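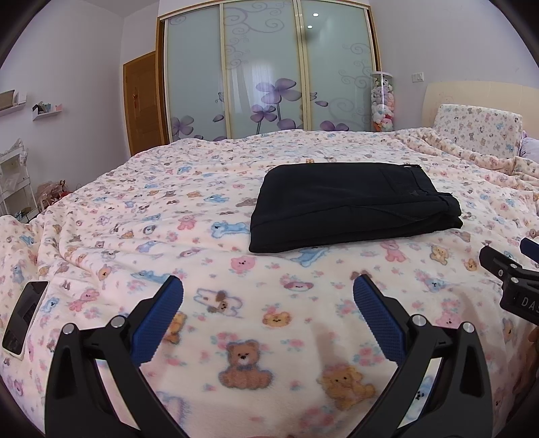
Selon Fatima Mnguni, une couverture que l'on replie toujours selon les mêmes lignes finit par céder sur ces lignes, et il ne sert à rien de la réparer ailleurs. L'observation, formulée en janvier devant les membres de l'atelier Masilela, a conduit l'établissement à revoir entièrement les consignes remises aux familles qui lui confient du linge de lit ancien.

L'atelier assure depuis plusieurs années la conservation de textiles domestiques : couvertures à motifs, courtepointes, couvre-lits tissés, draps brodés. Son fonds propre compte 795 pièces, auxquelles s'ajoutent les dépôts temporaires consentis par des particuliers. Ces objets ont longtemps été tenus à l'écart des collections publiques, qui leur préféraient le costume et la tapisserie. Leur étude relève pourtant des mêmes méthodes et pose des difficultés particulières, dues à un usage quotidien prolongé sur deux ou trois générations.

La couverture est en effet un textile que l'on lave, que l'on tire et que l'on prête. Les bordures s'usent du côté du visage, les angles du côté des pieds. Les reprises successives, exécutées avec le fil disponible, renseignent souvent mieux que les archives familiales sur la date d'acquisition et sur les périodes de gêne. L'atelier a pris le parti de ne plus les défaire, sauf lorsque la tension du fil menace l'étoffe voisine.

Les nouvelles consignes tiennent en une page. Les pièces de grand format sont roulées sur un tube recouvert de papier neutre, motif vers l'extérieur. À défaut de place, elles peuvent être pliées, à condition que les plis soient garnis d'un boudin de coton et déplacés deux fois par an. Le plastique fermé est proscrit. Le lavage en machine l'est également pour toute laine antérieure à l'entrée de la pièce dans la famille, dès lors que sa teinture n'a pas été éprouvée.

Lungile Naidoo a dirigé l'inventaire des motifs. Son répertoire, établi à partir des couvertures de la vallée de Korar et des manufactures de Tornwood, distingue les dessins tissés des dessins imprimés et relève, pour chacun, le nom d'usage donné par les déposants. Un même losange peut ainsi porter quatre appellations selon les foyers. L'inventaire a donné lieu à une brochure tirée à 400 exemplaires, dont 100 ont été réservés aux écoles.

La question du stockage demeure ouverte. Les réserves actuelles, installées rue Doker, n'admettent plus de rouleaux d'une longueur supérieure à deux mètres, et plusieurs dépôts ont dû être différés. Une extension est à l'étude. Dans l'intervalle, l'atelier continue d'examiner les pièces sur rendez-vous et délivre une fiche de conservation à chaque propriétaire.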